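Nivotow 417 Bench Packing Cell
Manufacturer: Zoltbridge
Order no. 3924

The Nivotow 417 is a single-arm packing cell for short runs and mixed orders. It works at standard bench height and uses a two-finger gripper with inner pads. No fixed tooling is needed for a change of carton size – the operator picks the new size from the list and confirms.

Footprint along the bench is 90 cm. The cell runs on a normal wall outlet and is rated for single-shift or two-shift use.

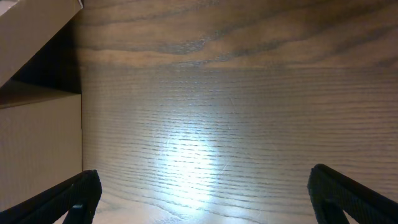
Staffing changes with the cell in place. One operator covers setup, refills and exceptions, and the repeated reach-and-place motion moves to the arm. At the Kourkoulas plant in Treritville, the cell has handled about 705 packs per shift since June. The two packers from that line now do order checks and final inspection. Both were trained on the cell in a day and can stop, clear and restart it without calling maintenance.

Items the gripper cannot hold securely are left for the operator. The arm pauses and a lamp comes on – there is no automatic retry beyond the second attempt.

Supplied with: arm, gripper, control box, foot switch, spare finger pads (one pair).
Not supplied: bench, cartons, safety mat.

Finger pads are wear parts. Check weekly and replace in pairs.

Page updated Wednesday, July 24, 2019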